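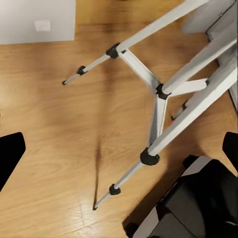 The chore I would pay a machine to do is putting things away. I don't need help with cooking or mopping. I need help with the awkward stuff that ends up in the middle of a floor at the end of a job: stands, poles, folding things. A tripod is a good test. With its legs splayed it takes up most of a walkway, the braces tie the legs together at a hub, and each leg has clamps where the thick tube meets the thinner one. A person folds one while talking on the phone. A robot has to pick a spot to hold, and most of the spots are wrong.

Search this site Enter keywords Go

I run the equipment room at Stodlow, where we rent out lighting and camera gear. We have 1,078 items on the shelves, and 176 of them fold or telescope. My coworker Lizeth Cárdenas and I put them away every Tuesday, and it takes most of the morning. So when people say household robots are nearly here, I ask about those 176.

My view is that they aren't ready, and that the gap is bigger than the videos suggest. Picking up a cup is one problem. Closing two fingers on a long bar is another, with the rest of the thing spread out behind it, attached and free to swing. Grab it too low and the top end goes somewhere you didn't plan. Squeeze a clamp by mistake and a section slides. 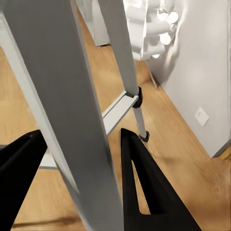

What practice in simulation gets you

A simulated room with a plank floor, a radiator and a wall outlet is a fair place to start. Two open fingers with a gray rail between them is the right moment to study, too. You can run it all night and break nothing. Sorcha Buchanan, who used to do our repairs, thinks this is where the real progress will come from, and I agree with her up to a point.

My doubt is about wear. Of our folding stands, 11 have a clamp that sticks and 16 have a foot that has been replaced with a different kind. Lizeth knows which ones by feel. I would want a robot to cope with those before I let it near the shelves alone.

Until then I would take a machine that carries folded stands from the counter to the back. That would save my knees, and I'd sign for it in May.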